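10/06/2024
By the Grandeo talks group

Welcome everyone, and start with the question I love most – what lives on your table? Let people shout out answers. Then tell them about mine: over 100 bits of paper in one week, and I kept every one! 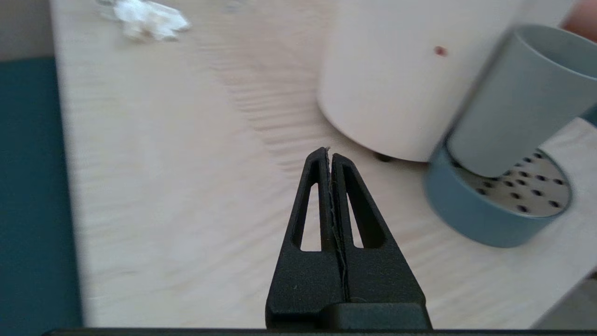
TABLETOPS

Pale wood, a crumpled bit of white tissue or paper, a big cream-white container standing close by. Pause. Ask who would leave the paper till later (hands up, mine too).

Now the two-minute clear. Set the timer, pick one surface, go – and play the music loud! Leave time for stories before the tea break.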